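Jeltmont Completes Switch to New Extinguisher Inspection Schedule

FUNDMONT, Dec 7, 2022 — Jeltmont, a building services contractor, has moved all of its small commercial accounts in Fundmont to a revised schedule for checking portable fire extinguishers. The change took effect in November. 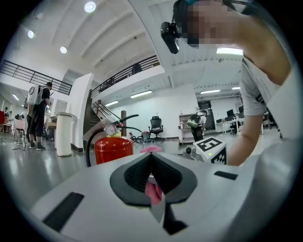
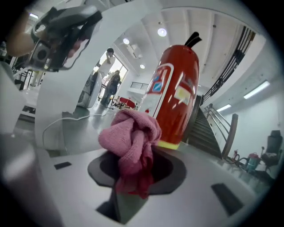
A red fire extinguisher appears in each photo.

Under the schedule, each unit receives a visual check once a month. Staff confirm that the gauge reads in the normal range, that the pin and seal are in place, and that the hose has no cracks. A Jeltmont technician carries out a full service visit every six months.

Units found standing on the floor are listed for a wall bracket or a cabinet. Brackets are ordered through Esquivel, the company's parts supplier, and are fitted within two weeks of the report. Service tags are replaced at the same visit.

Records are kept in Hosico, a web-based log that replaces the paper cards used until this year. An entry takes the unit number, its location and the result of the check — a failed result opens a work order. Account holders can export their records for insurers at no charge.

The existing service rate stays in place for current accounts. New accounts may choose a term of two or three years. Recharging after use is billed separately.

Contact: Jeltmont customer desk, Fundmont office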